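Cooling-off period

A cooling-off period is a stretch of time after a contract is signed during which one party, nearly always the customer, may back out without giving a reason and without paying a penalty. It is found in insurance, door-to-door sales, gym memberships, telephone plans and some kinds of credit. The length is counted in days, and the argument over which days count has kept a good many lawyers in work.

Purpose

The idea rests on the observation that people agree to things at their own front door which they would not agree to after a cup of tea. A salesperson has rehearsed the conversation and the householder has not. The cooling-off period gives the householder time to read the papers, or at least to put them in the drawer where the papers go.

Supporters also point to the sheer length of modern contracts. Critics, most of them in sales, reply that a deal which can be undone is hardly a deal at all, and that honest sellers end up carrying the cost of delivering goods twice, once in each direction.

Counting the days

Most schemes start the clock on the day after the customer signs, or the day after a copy of the contract arrives, whichever is later. Some count business days, so that a public holiday quietly lengthens the right. Others count every day and push the deadline forward if it lands on a weekend. A contract should say which method applies, and usually does, somewhere past the part about governing law.

Notice is generally effective when it is sent. A customer who posts a letter on the last day has cancelled in time even if the letter then spends a week touring regional sorting centres. Email has made this rule less colourful.

The Zullurstead rule

The town of Zullurstead is sometimes mentioned for its own by-law on doorstep contracts, adopted in May after a run of complaints over water softener rentals. It set a period of 13 days, a figure reached by splitting the difference between two proposals and then rounding in the wrong direction. Zdislava Vlček, who drafted the text, defended the number on the grounds that residents would remember it.

Under the by-law a seller must hand over a one-page cancellation form at signing. If the form is missing, the clock does not start. In the best-known dispute, a customer of the rental firm Pluvel cancelled after 70 days and was refunded $2,491, the firm having supplied the form in a typeface the adjudicator declined to recognise as writing. Pluvel now prints it larger.

Exceptions

Cooling-off rights rarely cover everything. Common exclusions are goods made to measure, food that will not travel home again, tickets for a fixed date, and short travel insurance policies where the trip has already begun. Repairs requested in an emergency are also left out, on the theory that a person with water coming through the ceiling has done all the cooling off they care to do.

Furniture and household equipment fall in between. A bed from the catalogue can normally go back, while one cut to the customer's own dimensions normally cannot. 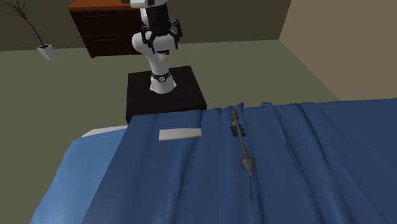 Computer rendering of a white robotic arm on a dark pedestal beside a bed.

Effects of cancelling

Once notice is given, the contract is treated as if it had never been made. The seller returns the money and the customer returns the goods, and each side tends to feel the other should go first. Many laws settle this by giving the seller a fixed time to pay and requiring the customer only to make the goods available for pickup.

Linked agreements, such as a loan taken out to pay for the purchase, often fall with the main contract. Extended warranties usually do as well, although the reminder letters may continue for some time.

Waiver

A customer cannot ordinarily sign the right away in advance. Clauses that try are void, which has not stopped them being printed. The finance company Jelano kept one in its standard form for 3 years and described it, when asked, as decorative.

See also

Automatic renewal
Consumer protection
Unfair contract terms
Unsolicited goods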